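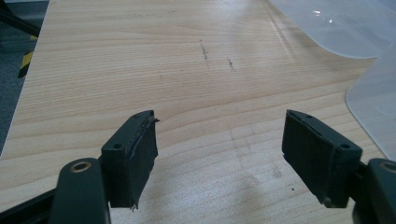

Ticket 780: Label printer, second floor, prints every label twice
Opened by: Maureen Cheetham
Assigned to: Liv Strand
Priority: Normal (requester asked for Biblical)
Opened: 9 September 2023

Maureen Cheetham wrote:
The label printer in Returns prints two of everything. I send one label, I get two. I have turned it off and on. I have also turned it off and left it off while I had lunch, to let it think about what it did. Still two.

Liv Strand wrote:
Thanks, Maureen. Is it two from every program, or only from Kovora? Please try printing the test page from the printer's own menu and tell me how many come out.

Maureen Cheetham wrote:
One from the menu. Two from Kovora. I didn't know there was a menu.

Liv Strand wrote:
Good, so the printer can count. Checked the driver on Maureen's PC: copies set to 1. Checked the Kovora print template: copies set to 1. Checked the print queue on Amundsen: one job goes in, one job goes out. According to every screen I own, there is no problem.

Gudrun Ljungberg wrote:
Jumping in from Shipping. Ours does it too, but only after 13:00. Mornings are fine. I assumed it was a feature.

Liv Strand wrote:
It's not a feature. Merging Gudrun's ticket into this one. Does anything change at 13:00 down there? Shift, login, a different PC?

Gudrun Ljungberg wrote:
Isabelle takes over the desk and logs in as herself.

Isabelle Lachance wrote:
I would like it noted that I print the same way as everybody else.

Liv Strand wrote:
Noted. Isabelle and Maureen are both in the user group "Returns-New", and Gudrun isn't. Looked up what that group does. It was set up in February for the trial of the Emik label format, and it carries its own copy of the print rule. So anyone in the group gets the normal rule, then the trial rule, and each one cheerfully sends a label. The queue view on Amundsen hides the second job because it's filed under the trial's name -- a queue called "temp_delete_me".

Took both of them out of the group. Please log out, log in again and print one label.

Maureen Cheetham wrote:
None.

Liv Strand wrote:
None at all?

Maureen Cheetham wrote:
You asked for fewer. This is fewer.

Adelmo Ferraro wrote:
That one's mine, sorry. I saw a queue called "temp_delete_me" and deleted it. Apparently the normal rule was using it as a fallback. I've put it back.

Liv Strand wrote:
Thank you, Adelmo. Pointed the normal rule at the real queue, switched off the trial rule, and renamed the other one "do_not_delete_yet", for which I apologize to whoever works here in ten years.

Maureen Cheetham wrote:
One label. I printed another to be sure and got one again. What do I do with the 70 spare ones in my drawer?

Liv Strand wrote:
Please shred them -- they have customer addresses on them. And don't stick any on parcels, or we'll be opening a ticket with the carrier.

Isabelle Lachance wrote:
One here as well. It's 13:20, for the record.

Status: Resolved
Cause: Duplicate print rule left over from Emik trial
Follow-up: Adelmo to list the other groups left on Amundsen and ask before deleting any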